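Open with the printing press story. Ask the room who they think paid for the first pamphlets in Markmont, and wait – somebody always guesses the church, and it's a great guess!

Tell them about the charter of 1627 next. Read the first line out loud, slowly, because the old spelling is half the fun.
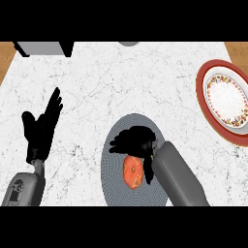
Reading time: 2 minutes

Move on to the town seal. Cúc Huỳnh found up to 49 versions of it in the Pillton papers, and I love the one where the lion looks like a sheep. Pass the copies around.

Finish with the tax riot. Page 66 of the handout has the map. Leave time for questions.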